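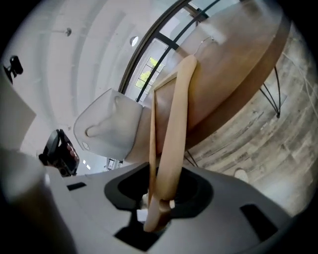

*Wooden hanger hooked over the rim of the round table, white box to the left.*

**Ticket 1187: hangers slipping off the round table**
Opened 2023-05-24 by Guilan Lu
Area: front room, Trarka apartment
Status: open, going well!

**Problem**

We use the round table as a parking spot for shirts between ironing and the closet. Hook over the rim, shirt hangs down, grab the next one. I love this setup, it saves so many trips down the hall! But the hangers keep sliding along the edge and dropping, mostly when someone bumps the table or sets something down hard. Yesterday I lost 2 freshly pressed shirts in one go.

**What I tried first**

- Wiped the rim with a damp cloth and dried it. Still slides.
- Moved the shirts to the side away from the door. Better, but now I can't get past the chair.
- Put the hook farther in over the top. It holds until the shirt swings, then creeps back out.

---

**Mingxuan Qin**

Ooh, I had this exact thing at the Cillero place. Is it every hanger or only the wooden ones? The hooks on ours weren't all bent the same. Some were nice and deep and some were so open they barely caught anything.

**Guilan Lu**

Good question, I hadn't compared them! Just went through the whole closet rail, 23 hangers. The wooden ones from the Pelach set are the worst. The hook is thin and smooth and it wants to turn in the wood when there's weight on one side. The old plastic ones from February's clear-out sit much better, but they leave bumps in the shoulders, so I don't want to go back to those.

**Aiguo Du**

If the hook turns, the hanger ends up sideways to the table and then one good knock will do it. Try turning the hook so the arms run along the edge. Also button the top button so the shirt isn't pulling to one side.

Don't bend the metal by hand, I snapped one that way.

**Guilan Lu**

Tried it with three shirts and a linen jacket. Shirts: perfect, stayed up the whole time I was ironing, and I shoved the table a couple of times on purpose. Jacket: fell. Too heavy, I think. It's going on the door from now on.

**Yutong Song**

Could you put a strip of that rubbery shelf liner over the edge? I have most of a roll left from doing the Xiong cabinets and would be so happy for it to go somewhere useful. It peels off clean, at least it did from my shelves. I'd test it on the underside of the table before putting it where people can see.

**Guilan Lu**

Yes please!! Bring it over whenever. I'll do a short piece on the side near the window.

**Next**

- [x] Turn hooks so the arms follow the rim
- [x] Top button done up before hanging
- [ ] Test liner under the tabletop overnight
- [ ] Short strip on the rim, then try the jacket again
- [ ] Ask Guangming Fan if he still has the spare over-door rack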